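Ticket 243 - Handicap index not updating after club competition
Product: Pivari scoring app, member account
Club: Hulbridge Golf Club
Status: open

Opened Mon 28 June, 08:14

Hello, I write because my handicap index does not change after our Saturday medal. I played the full 18 holes, my marker signed the card and I entered the scores in the app the same evening. The round is visible in "My rounds", but in "Handicap record" the newest line is still the one from the week before.

What I tried already:
Log out and log in again. No change.
Remove the app and install it again. No change.
Look at the website on my laptop. It shows the same old index, so I think the fault is not in the phone.
Ask my playing partner. His card from the same day was counted without any problem.

The difference between us is that I played from the yellow tees and he played from the white. I do not know if this is important.

08:52 - Support
Thank you for the clear report. Please open the round, press "Details" and tell us what is written beside "Tee set" and "Course rating".

09:20 - Member
Tee set: Yellow. Course rating: there is only a short line, no number. On my older rounds from yellow there is a number. I looked back until September and all of them have it.

09:47 - Support
That is useful. Without a course rating the system cannot calculate the score differential, so the round stays in your list but is not sent to the handicap record. Could you try "Recalculate" at the bottom of the same page? It can take 5 minutes.

10:05 - Member
I pressed it and waited 20 minutes to be sure. Now there is a message: "Tee set has no active rating for this date".
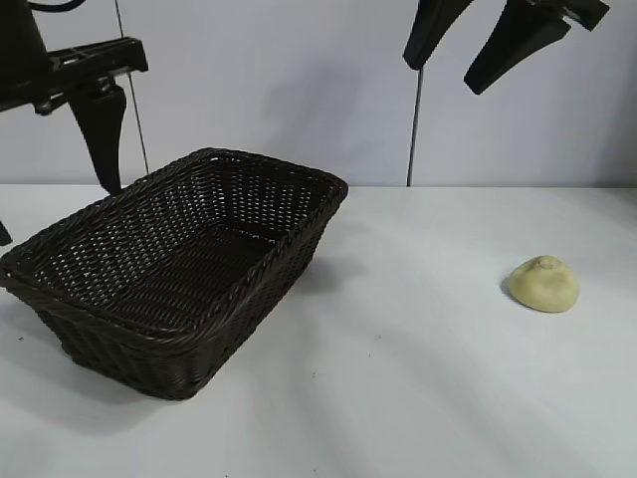
10:31 - Keegan Robichaud
The message points to the club's settings and your account is fine. Hulbridge entered a new rating for the yellow tees last week, but the start date was set to this morning and the old rating was closed on Friday. Saturday falls in the gap. I have written to the club office and asked them to correct the start date. Please do not enter the card a second time, or you will have a duplicate round.

10:40 - Member
Understood, I will leave it as it is. Two other members played from yellow on Saturday, and I will tell them also. Will the index be corrected by itself, or must I press "Recalculate" again?

10:58 - Support
It will run by itself overnight after the club saves the new date. We keep the ticket open until you confirm.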